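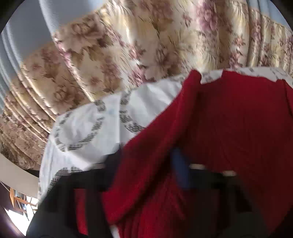
October, bench notes, settlement node test

Carried over from last week: Pendolar testnet, four validators on the rack, two on the laptops. Goal is to find out why withdrawals from the Odano bridge stall when the fee market moves quickly. Shanthi Khondokar has the same build on her side, commit pinned, so the results should be comparable.

09:40. Restarted all nodes from snapshot. Peer count settled at 6 on each. Clocks checked against the same time server. Drift under a millisecond except validator 3, which was off by 135 ms. Corrected and noted on the label.

10:15. Run 1. Sent 2,000 transfers from the load script, flat fee, no competing traffic. All included. Median time to finality 20 seconds. Nothing unusual in the logs apart from the usual complaint about the deprecated config key.

10:50. Run 2. Same load, fee doubled every tenth block. Stall reproduced. The relayer signs the withdrawal with the fee it read when the request entered its queue. By the time the transaction reaches the mempool it is below the floor and gets dropped. The relayer counts a drop as "pending" and waits. No retry.

11:30. Read through the relayer code. The fee is cached in the queue record and never refreshed. There is a refresh function but it is only called from the deposit path. Deposits have never stalled, so this fits.

Shanthi got the same result on run 2. Her relayer did recover once, after a restart, when the queue was rebuilt from disk. Restarting is not a fix: it also resets the nonce counter, and she had to clear two duplicates by hand.

13:20. Patch A: refresh the fee at signing time. Rebuilt, reran run 2. Stall gone for most withdrawals. A few still dropped when the fee doubled between signing and broadcast.

14:05. Patch B: A plus resubmission with the same nonce and a higher fee if not included after three blocks. Reran. All withdrawals included. Relayer fee spend went up and needs a cap before anyone merges this. Suggest a per-withdrawal limit in the config, default to be agreed.

Not tested: multisig withdrawals through the Sultana wallet. Its signing round takes longer than three blocks, so the resubmit timer in B will probably fire before the signatures are collected. Do not point it at B yet.

Lindent explorer shows replaced transactions as failed. Display issue only, balances agree with the node. Ticket opened.

15:40. Logs copied to the shared drive under relayer-fee, runs 1 and 2, patches in separate folders. Nodes left running on B overnight with the load script at a tenth of the rate.

To do: fee cap, test with validator 3 offline, ask Shanthi for her nonce cleanup script.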